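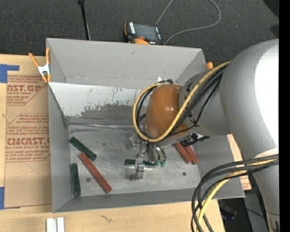

Figure 4. Bin cell during a block-clearing run. The power and signal lines follow the outside of the arm and loop around the wrist above the gripper.

5.2 Protective stops caused by cable tension

The most costly fault in the study had no connection to grasp planning. Over 3,727 pick attempts in the Sastanlow cell, the arm entered a protective stop 51 times. We had first assigned these stops to contact between the fingers and the bin, because most of them occurred with the gripper low and the wrist turned toward a wall. A review of the joint torque logs did not support that reading. In 16 of the stops the fingertip height was well above any surface at the moment of the fault, and the torque error appeared on the last wrist joint alone. A collision with the floor or a wall would be expected to load several joints at once.

The cause was the external cable routing. The cables leave the large link, pass in front of the joint cover, and curl around its left side before they reach the wrist (Figure 4). The loop was sized by hand with the arm in its home pose. Grasps on blocks lying across the bin and grasps on blocks lying close to a side wall call for very different wrist angles, and the planner was free to reach the second from the first by the shorter rotation in joint space. When several such moves followed one another in the same direction, the slack in the loop was used up. The cable then acted as a spring across the wrist, and the controller read the added torque as an external force.

Two effects followed. The first was the stop itself, which required an operator to release the brakes, unwind the wrist by hand, and restart the program. The second was harder to detect. Below the stop threshold, cable tension biased the wrist torque estimate used by the Mussa contact detector, so that the gripper closed early, before the fingers had reached a block. These early closures were logged as ordinary grasp failures. We cannot separate them from true grasp failures in the data collected before the fault was understood, and the success rates in Section 5.1 should be read with this in mind.

Josphat Odera reproduced the fault with the bin empty and the contact detector disabled. The wrist was commanded through 100 alternating rotations and then through a sequence in one direction only. The alternating rotations produced no stops. The one-direction sequence produced a stop on every trial, with a torque trace of the same shape as those in the run logs — a slow rise over several moves, then a sharp step.

We made three changes. The planner now tracks accumulated wrist rotation and rejects any move that would carry it past a fixed limit, taking the longer path instead. The cable loop was lengthened and its length measured at both ends of the permitted range. Finally, the Sketau logger records the wrist torque offset before each descent, and an attempt is discarded if the offset has drifted from its value at home.

The rotation limit adds travel time to some picks. It also does nothing about snagging. A longer loop hangs farther from the wrist and can catch on a bin wall during a steep approach, and we have kept a minimum wall clearance in the planner for that reason. Internal routing would remove both problems but was not possible with the connectors on this gripper.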